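The owner of Nukusine, a two-person party styling studio, does not believe in the balloon arch. "It costs the client $945 and it blocks the door," she says. She took on 3 weddings in November and talked every couple out of one.

Her doubts go further than balloons. Rental house Van Hecke now lists around 2,000 items, and she says most look the same once the lights go down. "Guests remember if they were fed on time. Show me one who remembers the charger plate."

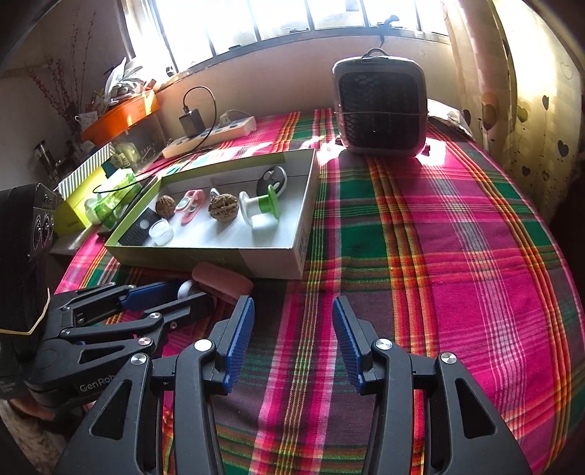
Plaid fabric, with a black box and a yellow rubber band to the left.

I asked about Huresia, the planning app that promises a full color scheme in minutes. She tried it for 2 parties and went back to paper. "It gave both of them sage green – a toddler's birthday and a retirement dinner."

Does she think styling is worth paying for at all? "Sometimes," she says, after a pause. I wasn't fully convinced, and she didn't seem to mind. She had a call with Nalance at four about late linens, and she expected them to blame the truck.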